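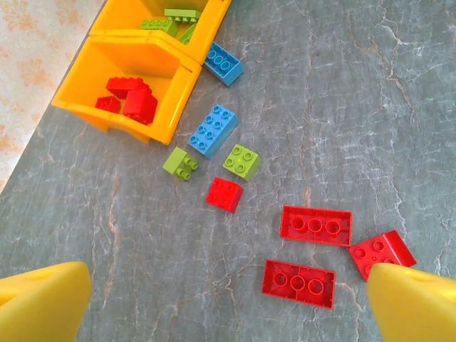

1/ Thread on stock rotation for small stores: school kitchens, clinics, workshops, anywhere with a cupboard and a reorder sheet. I've been rewriting the procedure at Jusside since March and most of the trouble comes down to bin size. If a bin holds more than one reorder quantity, old stock stays at the back. Open-fronted bins set side by side, like the two yellow ones, can be checked at a glance. A deep drawer has to be emptied first.

2 min read

2/ Two-bin method, short version. Both bins hold the same item. Draw from the first until it is empty. The empty bin is the reorder signal. Draw from the second while you wait for delivery.

3/ Bin quantity = daily use x lead time in days, plus a margin. At Jusside we use 2 a day of the small filter cartridge and lead time is 7 days. That gives 14 per bin before margin.

4/ Margin depends on the supplier. Fistier delivers on the day they say, so we add very little. Gunawan's dates slip, so we add a full week's use and review it each quarter.
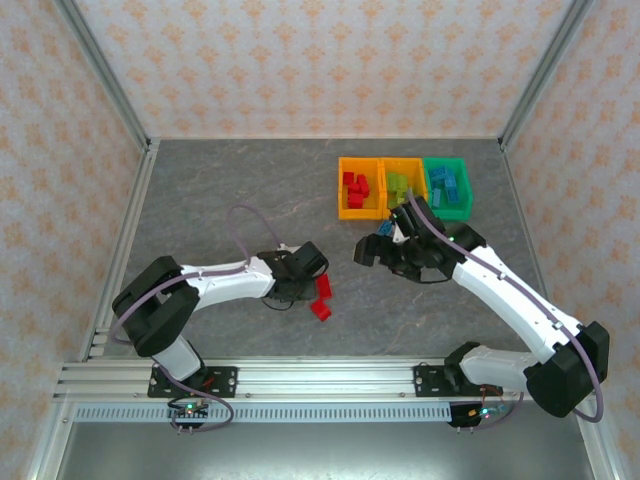

5/ When the delivery comes in, it goes in the empty bin. Do not top up the one in use. Topping up puts new stock over old and the expiry dates stop meaning anything.

6/ Colour: one colour per category, written on the reorder sheet, same spelling as the label. Ours had "grey" and "gray" as separate categories and the spreadsheet totalled them separately.

7/ Labels go on the shelf edge and on the bin. Item code, bin quantity, supplier. Leave the price off. It changes and then somebody has to reprint the lot.

8/ Where this doesn't work: bulky items, anything kept cold, and items with very uneven demand. Brornum tried it on seasonal gaskets and ended up holding 2,000 through winter. Use a plain minimum level for those.

9/ Next thread will cover cycle counts and what to do with part-used packs. The blank reorder sheet is free to copy, metric page size only for now.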